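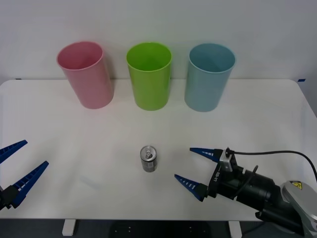

A reader wrote in to say that her plastic cups always come out of the cupboard smelling of the cupboard, and that coloured ones go cloudy within a year whatever she washes them in. Both complaints are common and both have more to do with drying and storage than with the detergent.

Plastic cups: washing, drying and storing

Washing
Wash tumblers by hand in warm water with a small amount of washing-up liquid. Use a soft sponge. The green scouring side of a double sponge leaves fine scratches, and it is the scratches that make a bright cup look dull. Work round the inside wall first, then the base, then the rim. The rim collects lip balm and grease and needs a second pass.
Check the underside for a dishwasher mark before putting any plastic cup in the machine. If marked safe, place it on the top rack only, away from the heating element. Unmarked cups should be done by hand.

Cloudiness
There are two kinds. Limescale is a white film that can be removed. Fill a bowl with one part white vinegar to four parts warm water, leave the cup in it for 20 minutes, rinse and dry. If the film has gone, the water is hard and the treatment can be repeated every few weeks. If the surface is still dull when dry, it is scratched or heat-damaged and will stay that way. Keep such cups for rinsing paintbrushes or holding pencils.

Drying
Plastic sheds water poorly and a towel seldom reaches the bottom of a tall cup. Stand cups upside down on a slatted rack with air underneath. A flat cloth is second best, as the rim seals against it and the inside stays damp. Once dry, turn the cups upright and leave them open on a clear surface for a further half hour. The Odine rack in our test kitchen has slats wide enough for tumblers but lets egg cups fall through.

Storing
Tall cups that widen towards the rim can look stackable and still jam. Test a pair when fully dry. If they stick, stand the outer cup in warm water and put cold water in the inner one, wait a minute and twist gently. Never lever them apart with a knife.
Where shelf depth allows, keep them singly in a row along the back, upright, with a finger's width between them. One colour per person saves washing — pink, green and blue are easy to tell apart even in a dim kitchen. Leave the front of the shelf or table free for pouring.
A cupboard smell usually comes from the shelf lining. Take it out, wipe the shelf with bicarbonate of soda in water and let it dry with the door open.

Cans and pouring
Wipe the lid of a drinks can with a damp cloth before opening it. Stand the can upright on a level surface, steady it with one hand and lift the tab with the other. Slim cans have a smaller base than the standard sort and tip more easily, so keep them away from the table edge.
For fizzy drinks, tilt the cup and pour down the side. Check the volume printed on the can against the cup before buying in bulk. Our largest Kälin tumbler holds 286 ml when filled to the brim, and a 330 ml can will not go into it in one pour.
Rinse empty cans and let them drain before recycling. A can left with a spoonful of squash or cola in it will draw wasps in summer and go sticky in the box.

White table tops
Coloured drinks should be wiped up at once with a damp cloth, then a dry one. For a ring that has set, use a paste of bicarbonate of soda and water on a soft cloth, with light pressure — test a corner first. Cream cleaners can take the shine off a gloss finish.

Last revised September 9, 2020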